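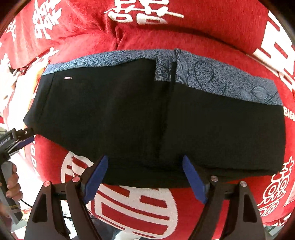 View from the right-hand gripper: black garment on the red blanket, second gripper at the left corner.

Plestus: two-handed garment folding, gripper-view demos

Hi! I put this set together to find out whether a folding policy can get by on wrist views alone, with no overhead camera at all. Short version: mostly yes for the first fold, and a lot less yes after that. Details below, including the bits I'm not proud of.

What's in it

600 demos of one person folding clothes with two hand-held grippers. Each demo has two fisheye videos (one per gripper), the gripper poses, and how far open the fingers are. There are 35 garments, mostly tops and light jackets, a few with a printed lining. I like the printed linings a lot, they give the model a strong hint about which side is showing.

Everything was recorded in Bravuvby, on beds and blankets and not on a lab table. Patterned bedding was on purpose. My first model (trained on a plain gray sheet) thought any bold print was part of the shirt, and it would happily go and pinch the blanket.

The method, sort of

The policy is called Meltideo. It looks at both views, guesses the two corners to grab next, and then runs a short chunk of motion before looking again. The corner guess is the new part. I hand-marked corners in 22 of the demos and let a small model label the rest, then threw out labels where the two views disagreed.

Results so far

On garments it had never seen, the first fold came out fine in 59 percent of trials. Taking the corner guess out hurt most on dark clothes, where layers of black cloth melt into each other and there's hardly an edge to find. I haven't measured the second fold properly yet, so please don't quote me on that one!

Things to know before you train

- Bright window light washes out one side of some videos. I left those in.
- The other gripper and the hand holding it often show up in view. If you're moving to a robot, mask them or your model will learn to look for fingers.
- Labels and small tags on clothes are visible but usually too small to read.
- Left and right clocks drift a little in long demos. Run the sync script first (yes, even if it looks okay).
- Split by garment, please, never by demo. I did it the wrong way in August and got lovely numbers that meant nothing.

Loading

Unzip, point the loader at the top folder, and each demo comes back as one dictionary. Missing poses are filled with NaN.

Questions and bug reports go in the issue tracker. Fixes to the corner labels are very welcome, especially for sleeves.

Maintained by Öberg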